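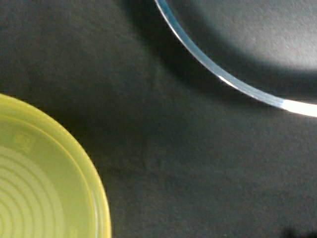

*Photo: Mieke Van Wijk, Tilton bench guide, June issue*

## 4.3 Laying out round parts for wrist-camera picking

This section applies to all Grorker cells used for handling lids, dishes and shallow tubs. Read it together with section 4.1 (stopping the arm) and the Patau site rules for shared benches.

### Before you start

1. Press the stop button and check that the status lamp shows red.
2. Switch the cell to manual. The key stays with the person working at the bench until step 11.
3. Wipe the wrist camera window with a dry lens cloth. Do not use bench spray.

### Placing the parts

4. Use a dark, matt work surface. Smooth out folds as far as you can; a faint ridge is acceptable if no part rests on it.
5. Place coloured parts first, then clear ones.
6. Leave open surface between neighbouring rims. The minimum gap is 32 mm, measured at the closest point.
7. Keep tools, cables and spare parts outside the marked pick area.

**Note:** Clear rims show up mainly as a thin bright line, often with one or more strong glints. The vision software may read a glint as the end of the rim. Where this happens, turn the bench lamp down to 70 per cent and take the reference view again.

**Note:** A tall rim casts a soft shadow on the surface beside it. Shadows may cross the gap, but they must not reach the next part.

### Checking the view

8. Jog the arm to the reference position at reduced speed, with one hand on the enabling switch.
9. Open the live view. It is normal for a part to be only partly visible at this height — the software needs an arc of the rim, and fits the circle from that.
10. Compare the fitted circle with the visible rim. If the two differ by more than 2 mm, delete the fit and repeat from step 6.
11. Leave the pick area, close the guard, return the key and switch to automatic. Run the first pick at low speed.

**CAUTION:** Never reach under the gripper to straighten a part while the arm is enabled, even at reduced speed. Stop the arm first.

**CAUTION:** Do not rely on moulded marks or ridges to identify a part. They are often unreadable from the wrist camera. Use the part number on the job sheet.

### Records

Enter the lamp setting, the smallest gap and the name of the person who made the check in the cell log. Cells with the older Jacobs mount need 2 reference views, both saved under the same job number. If the mount has been removed for any reason, carry out the camera alignment in section 4.6 before the next job.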